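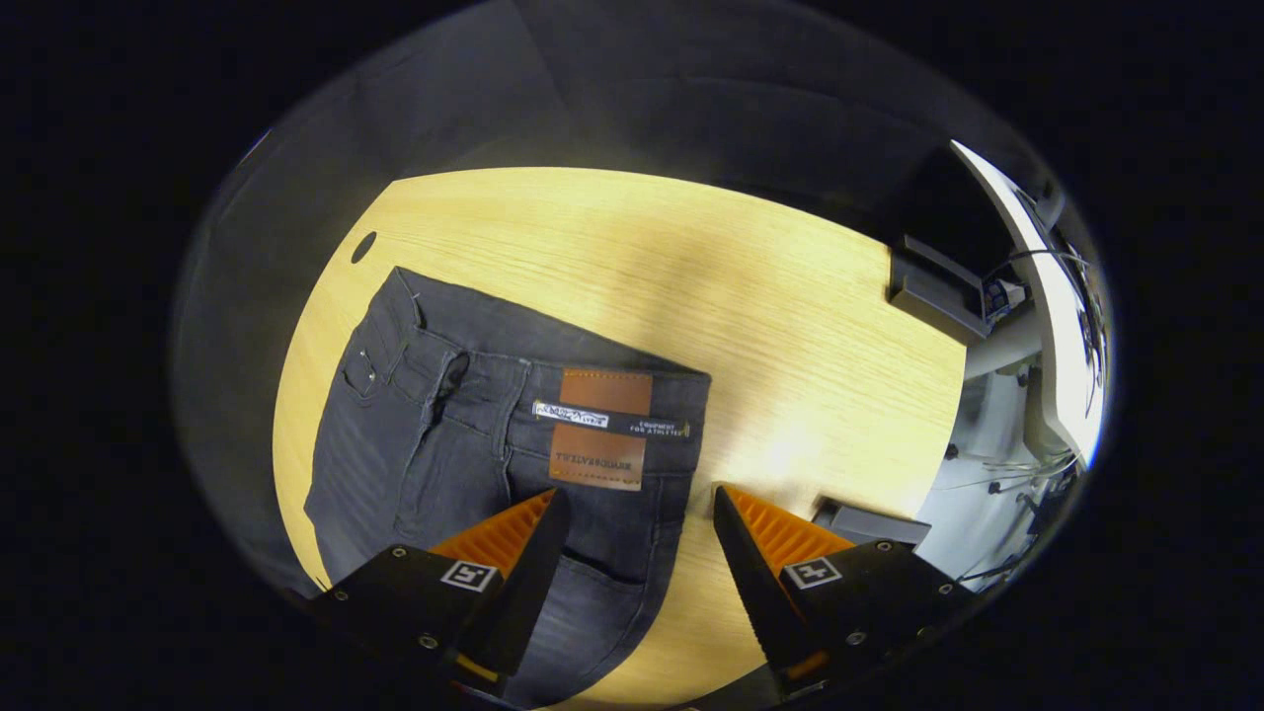 Products › Water Systems › Press

Skuvora adds constant-pressure controller to Ultcombe booster pump line

Last updated: 2019-09-24

Skuvora has released the Ultcombe CP, a wall-mounted controller for its Ultcombe series of surface booster pumps. The unit regulates motor speed to hold a set outlet pressure as demand changes and replaces the separate pressure switch and relay box supplied with earlier models.

The controller accepts single-phase 230 V input and drives one pump of up to 2 HP. Set pressure is entered on the front keypad. Dry-run, overload and locked-rotor protection are built in, with automatic restart after a dry-run trip. The restart interval is 20 minutes by default and can be changed by the installer.

"Most of the service calls we logged on the older package came back to the pressure switch," said Mirjam Lanz, product manager for water systems at Skuvora. "The CP reads a transducer on the discharge manifold, so there are no contacts to pit or adjust."

Field testing ended in June at 19 sites, mainly small apartment buildings and irrigation systems. Distributor Humovico handled installation and data logging. Senyo Fiadzo, technical lead at Humovico, said the test units were fitted to existing pipework without changes to the pressure tank — the precharge was reset in each case.

The Ultcombe CP ships with a transducer, mounting bracket and cable glands. A second transducer input is provided for suction-side monitoring; that sensor is sold separately. Existing Ultcombe pumps with a three-phase motor can be retrofitted. Single-phase motors are not compatible.

Orders are being accepted through Humovico and other authorized distributors. Wiring diagrams and sizing tables are available on request.

Press contact: Tegan Sheehan, Skuvora Water Systems

© 2019 Skuvora. All rights reserved. | Contact | Back to top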